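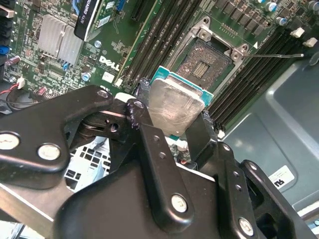 Processor in the gripper, socket open, Dell board. Demo day, Pradanberg shop.

To: Tanko Ekpo
Re: Kurkora grant, progress since January
7 August 2024

Quick one, full numbers follow with the quarterly. Open day went ahead as planned. 60 visitors, mostly refurbishers plus two people from Gisamia who asked good questions about cost per board. We ran the processor swap live, 7 times over the afternoon — visitors picked the machine from the rack each time.

Tape on the jaw pad is the thing people wanted to talk about. Grips the edge of the chip fine but wears fast, Pešek is quoting for molded pads. Waiting on there price.

Bench log now at 193 desktops. Load lever still done by hand, so is cleaning off old paste. Both were in the plan for this period and both are behind. Lever first, paste after.

Spent to date on tooling: $2,629. Under budget, but the pads will eat most of whats left in that line — can we move money over from travel? Need a yes or no before I order.

Visitor feedback forms are being typed up, will send seperately.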